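The chemistry support lab at Andunbridge has been asked to decide whether it wants Pultari, a service from a firm called Davidel that puts a robot arm with a many-fingered hand on your bench and trains it to do your fetching and placing. The lab's manager, who has sat through 3 sales calls and one long demonstration, agreed to talk as long as I left names out of it.

"I went in wanting to be won over," she said, over a canteen tea. "I've got people spending their mornings moving glassware from one spot to another. If a machine will take that on, fine. But show me it doing so all day, on my bench, with my mess."

Her first complaint is the price. The basic plan is £2,186 a month, and that covers the arm, the hand and 2 taught tasks. Anything beyond that is quoted separately. She asked what counted as a task and got a different answer from each person on the call. "Is picking up a flask one task, and putting it on a hotplate another? I still couldn't tell you."

Then there's the setting up. Davidel's paperwork says a new task takes roughly 13 working days to teach, and the clock stops whenever the customer changes something. "We change something every day," she said. "We're a lab."

She was fairer about the hand itself, which she thinks is the best part of the kit. She had used an older two-jaw gripper from Bellamy, sold for much the same work, and found it hopeless with anything round. Fingers make sense to her – she just isn't sure she needs that many of them, or wants to pay for the upkeep.

What bothers her most is how little of the job is on offer. The demonstration was built on a stirrer hotplate, a cork ring and one small round-bottom flask. No liquid handling is included in the basic plan, and neither is cleaning up. "So someone still has to stand there," she said. "I asked who, and they said 'an operator'. That's my technician with a new badge."

She hasn't said no. She wants a month's trial at a reduced rate, with her own staff choosing the glassware, and a written log of every time a person has to step in. Davidel is thinking about it.

The Pultari arm and the stirrer bench:

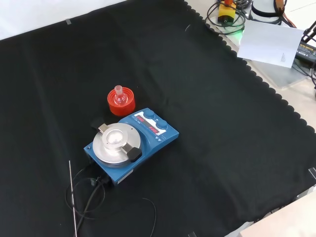
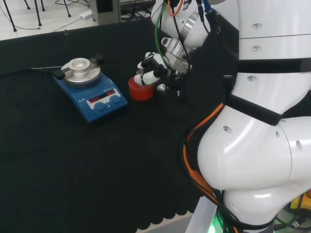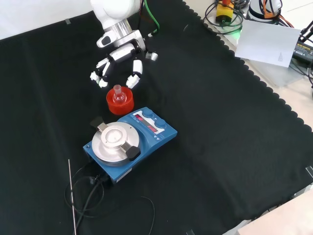
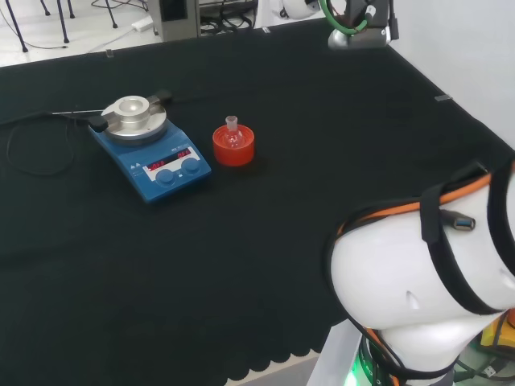

**Can the lab cancel if the trial goes badly?**

Only at the end of a paid month, and the customer pays to have the arm collected.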